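Good habits for picking up cards and paper with a two-finger gripper

Flat paper is my favorite beginner job, and I will defend it to anyone! It looks like the easiest thing on the table and it teaches you nearly every rule of our shop in one afternoon. These are the house rules we use at Rukis, written up by Aivar Mets after a long March of bent corners.

Step 1. Set your limits before you power the arm. Cap the speed at 80 millimeters per second for travel and drop it to 61 for anything close to the table. Write both numbers on the run sheet. If you change one halfway through, start a new sheet.

Step 2. Check the stop button. Press it, watch the arm halt, reset it. Do this every session, even if you did it before lunch.

Step 3. Come in with the fingers open and straddle the edge you plan to take. Greeting cards are wonderful for practice, the big stiff kind with lots of artwork, and a veined marble surface gives the wrist camera plenty to chew on.

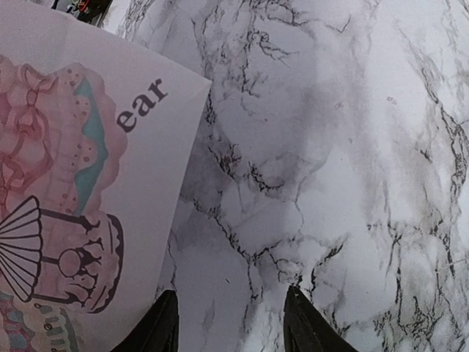

Pause at this height and look at the wrist view before you go lower. You want to know which edge you're going for and how it's angled, then turn the wrist to suit. Don't shove the card straight with a fingertip (we all try it once) and don't chase it if it slides. Back off, open up, come in again.

Step 4. Lower slowly and keep force low. Our ceiling for paper is 70 on the Probert scale. Stone doesn't give at all, so set a hard floor in software as well.

Step 5. Log every try, including the ugly ones! A missed grip gets the same line in the log as a clean one. The Pliltau set has 600 tries in it and the misses are the part I go back to most.

Hands stay off the table until the arm is parked and the light on the controller is steady. Spare run sheets are in the Trarnine folder.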